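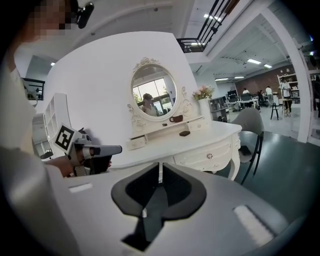
Two hand-held grippers near a white dressing table. The black-and-white square on one of them is a marker.

March 14, 2020
By the Wavel Kids science desk

Can a Robot Learn From a Grabber You Hold?

Some people who build robots say you can teach one without having a robot in the room. You hold a gripper in your own hand, do a job with it, and a camera on the gripper records everything. Later, a computer studies the videos and a robot tries to copy you.

Sounds easy, right? Let's slow down and ask some questions.

What is the square for?
It works a bit like a name tag. A computer can find that pattern in a picture and figure out where the gripper is and which way it is tilted. But what if a sleeve covers it up? Then the computer has to guess, and a guess can be wrong.

Why wear a camera on your head too?
A gripper camera gets a close view of whatever is near its fingers. A head camera can look at both hands together. More cameras should mean fewer missed moments. They also mean more videos to line up, and if one starts a blink late, the two stories don't match.

Is one gripper better than another?
We read about two, the Gallament and the Zarei. The makers of the Gallament say it is "easy for anyone." Anyone? We'd like to see a six-year-old try it, and a grandpa with sore hands. The Zarei page says people recorded 400 tries with it. It doesn't say how many of those tries went well. Watch out for that! A big number can hide a lot of dropped mugs.

A fair test would use the same mug, the same table and the same person, with 200 tries for each gripper. Somebody would write down every miss. We couldn't find a test like that anywhere.

So does it work?
Maybe. Your hand can feel a mug start to slip. A camera can't feel anything. A robot that learns only from pictures might squeeze too hard, and we haven't seen good proof that it won't.

Try it yourself: pick up a grape with kitchen tongs. Now do it with one eye shut. Which try was harder?

Recent stories
Drosasex: The Robot Arm That Couldn't Fold a Sock
How Does a Camera Know What's Far Away?
Who Checks the Robot's Homework?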